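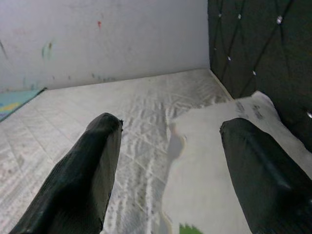

4.2 Regeln für Aufnahmen in Wohnräumen

Die bisher verfügbaren Leitfäden zur Datenerhebung mit Greifern am Handgelenk setzen stillschweigend ein Labor voraus. Der Zevik-Leitfaden verlangt eine »definierte Arbeitsfläche mit bekannter Reibung«, das Skarwood-Protokoll eine freie Zone vor jeder senkrechten Begrenzung. Beides lässt sich auf einem Tisch im Institut einhalten. Für ein Schlafzimmer halten wir beide Vorgaben in der vorliegenden Form für wenig brauchbar.

Abb. 3: Blick der Handgelenkkamera auf eine gesteppte hellgraue Fläche mit Falten; rechts ein schwarzes, rautenförmig abgestepptes Polster. Der Greifer ist leer.

Abb. 3 macht die Schwierigkeit deutlich. Der Untergrund ist textil und im mittleren Bereich stark gekräuselt, Wand und Polster stoßen in einer Ecke zusammen, und auf der gesteppten Fläche liegt etwas flaches Weißes, bei dem sich aus dieser einen Ansicht nicht sicher sagen lässt, ob es Papier oder dünner Stoff ist. Welche Reibung wäre hier als bekannt einzutragen? Das Formular von Zevik sieht dafür genau ein Feld vor.

Von den 230 Sequenzen des Teilkorpus Godau erfüllen nach strenger Lesart 72 die Abstandsregel von Skarwood. Man kann daraus schließen, dass schlecht aufgenommen wurde. Wir neigen eher zu der Auffassung, dass die Regel an der falschen Stelle misst: Sie bezieht sich auf den Sockel des Arms – bei handgeführten Greifern gibt es den gar nicht. Eine Begründung für den geforderten Abstand von 400 mm haben wir in keiner Fassung des Protokolls gefunden.

Die Checkliste von Antoniadis ist in diesem Punkt vorsichtiger. Sie fordert eine Sichtprüfung vor jeder Serie und einen Eintrag zum Untergrund in freiem Text. Ob das die Vergleichbarkeit verbessert, ist allerdings nicht belegt; die Einträge fallen nach unserer Durchsicht von rund 100 Protokollen sehr ungleich aus, von »Bett« bis zu halbseitigen Beschreibungen der Bettwäsche.

Wir übernehmen daher nur zwei Vorgaben unverändert, die Sichtprüfung und die Dokumentation leerer Greifstellungen. Die Abstandsregel wird auf die Fingerspitzen bezogen und als Empfehlung geführt – bis jemand zeigt, dass sie mehr leistet. Zum Reibungswert machen wir keine Vorgabe.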